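Perkent Shape Blocks and Maple-Tone Sorting Board
Nestach Learning Materials

Product overview

The Perkent Shape Blocks are a range of solid plastic forms for sorting, matching and early geometry work. They are offered by Nestach to schools, therapy departments and training rooms, and may be ordered with or without the Maple-Tone Sorting Board. The blocks and the board are listed separately so that departments already holding one may add the other.

Blocks

The range includes cylinders, five-pointed star prisms, hexagonal prisms, half-round pieces and large pointed blocks. Standard colors are green, red, yellow and blue. Several shapes are available in more than one color, which allows a group to be sorted first by color and then by form.

Each block is printed in a single color throughout. The fine ribbing on the surface is a normal result of the printing process and is not considered a defect. It remains visible after cleaning and gives the fingers a secure hold. Slight differences in shade may occur between batches. Customers who require an exact match should state this when ordering.

Board

The Maple-Tone Sorting Board is a rectangular wooden board built up from light strips. The strips vary in tone, and no two boards carry the same pattern of bands. Boards are supplied without printed outlines or recesses, and pieces may be placed anywhere on the surface. The board may be used on a table, a workbench or a perforated work surface.

Ordering

Blocks are supplied in sets of 12 or 36. Mixed sets contain all four standard colors. Single-shape sets are available on request and require a minimum order of 50 pieces. Replacement blocks may be purchased individually from the Drillden warehouse. The board is packed flat in its own carton.

Care and storage

Wipe the blocks with a damp cloth and mild soap. Do not place them in a dishwasher or leave them near a heater. The board should be wiped dry after contact with water and must not be soaked. Store it flat, away from direct sunlight.

Warranty

The board is covered for three years against splitting and separation of the strips. Marks and scratches from ordinary use are not covered. Claims should be sent with the order number to Valbona Mladenović, Customer Services.

Institutional accounts

Schools and departments wishing to open an account should contact Zinhle Lekota at the Swanepoel office. The revised price list takes effect in May. 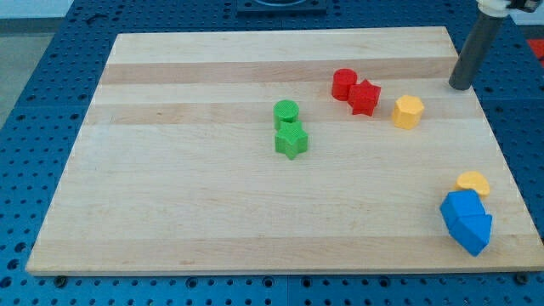
Perkent Shape Blocks in green, red, yellow and blue on the Maple-Tone Sorting Board.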